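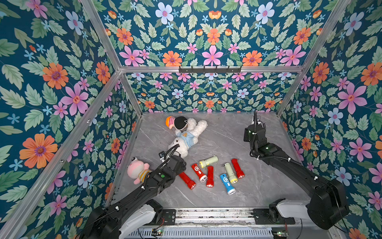 Stiretti has been eating my evenings since September, and I've loved nearly every one of them! It's a two-arm cell that lives on a bench at Windmont, the shared shop I belong to, and the plan is for it to pick up a mixed pile of household things and put each one where it belongs. I started with plain blocks, and plain blocks are dull. Now the floor gets flashlights in red, blue and a pale green, plus plush toys, and suddenly every grab is its own little puzzle (a flashlight on its side wants a very different approach from a teddy bear on its back). The flowered wallpaper goes around all three walls, and I would put it up again tomorrow.

## Build notes

**The frame.** Aluminum extrusion throughout, cut on the shop's chop saw and squared up on the floor next to the bench. I bought 10 corner brackets from Panicker and went back for 6 more the same night. If you're building one of these, tighten everything finger-loose first, walk around it, then go in with the hex key. I did it the other way and had to take the left side apart.

**The back wall.** The rail across the middle stiffened the whole thing up far more than I expected. The black hook rack just under it came later.

**The floor.** Gray marble pattern. It wipes clean, and soft toys slide on it just enough that a sloppy grab shows up right away.

**The arms.** Black with white accents, and the bases face the floor from the front of the cell. I wanted them far enough apart that one could hold a toy while the other worked around it, and close enough that both could reach the middle. Finding that spacing took a cardboard mockup, a lot of tape and two moves of the mounting plates. Totally worth it, the reach is lovely now.

**Grippers and cameras.** The first fingers I printed were too stiff for plush and too slick for a round flashlight body. Set 2 is softer at the tips and I'm very happy with it. The little camera on the side of the gripper stays with it through the whole move, so I can watch a grab go wrong up close and then fix it.

**Wiring.** White clips all along the arms. Clip the cable with the joint bent as far as it will go, then straighten the arm and check the slack. I left a generous loop at the wrist after pulling a connector out twice. The thin red and black wires down front still dangle and they're next on my list, I promise, Otis!

**Software.** I run everything through Grident, a small control program that Otis Rosenthal and I have been poking at for a while. He wrote the part that keeps the arms out of each other's way. I wrote the part with the sliders, and I'm weirdly proud of those sliders. Speed is capped at 80 percent for now.

## Still to do

- Tidy the two boards along the front edge and get them into covers
- Spare fingers, printed and labeled left and right
- Something with a strap, or maybe a floppy hat by itself, for the next round of grabs
- A proper off switch on my side of the bench
- Try the soft toys stacked up, two deep

Come by the bench if you're a Windmont member and want a turn at the sliders, I'm usually there after 6 in the evening. Bring a small object that you think will be hard to pick up. Nothing wet, please, and nothing with glitter on it.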